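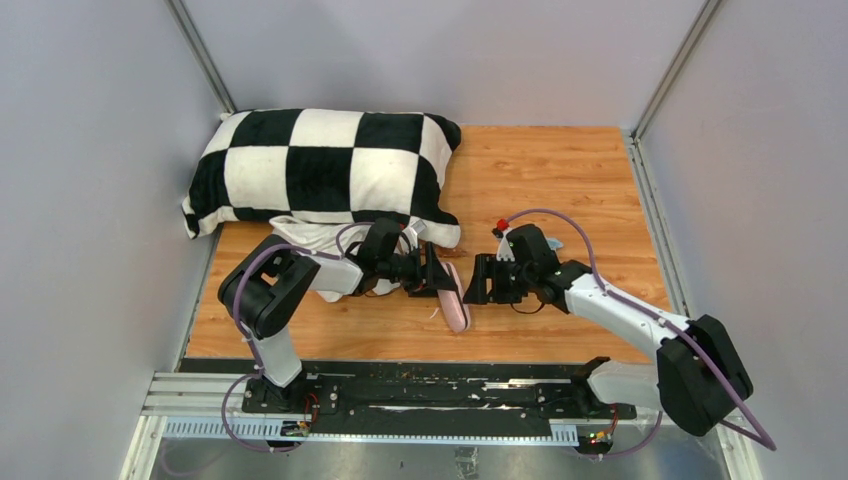 2 min read

Back from Fonamley. Typing this fast before I forget half of it, vespers is at 7 and I still have to eat.

Went for the open day at Grikbridge Abbey, where they let visitors into the choir, the library and the sacristy once a year, in June. Drove up with Matvii Vasylenko, who grew up with the Slavonic liturgy and was curious what a Latin-rite house would sound like up close. Parking in the hay field. Long walk in dress shoes. Should have known.

Lauds first. Fourteen stalls a side but only the front row in use. English psalms, the Latin kept for the Benedictus and the hymn. Slow. Really slow – the pause in the middle of each verse is long enough that visitors kept coming in early, me included. By the third psalm most of us had it.

Then the library with Brother Thomas Bortolotti. The antiphoner is the thing to see. It has 563 leaves, rebound twice, big enough for the whole row to read from one stand. He turned the pages with bare hands, clean and dry, and said gloves make you clumsy. Somebody had penciled breath marks all through Holy Week. Old ones, and no one has erased them. I liked that alot.

Sacristy next, rather rushed. The Ruggiero vestments (a family gift, rose and violet sets) were laid out in drawers. The rose one gets worn on 2 Sundays a year. Matvii asked if the choir ever sings facing east for the creed and got a very careful answer.

Lunch was soup and bread, eaten in silence while a monk read to us from a life of St. Benedict. Good bread.

Afternoon talk was on the restored Easter Vigil. Dry in places but the part on how parishes cut the readings down was fair, and stung a bit. We do four at home. Speaker wanted all seven. There were 21 of us in the room and I counted mostly clergy, plus a few organists looking at teh clock.

Bought a psalter in the shop, the Cavach edition, pointed for singing. Will try it with our choir at compline before we use it on anyone else. First practice after the picnic, bring a pencil.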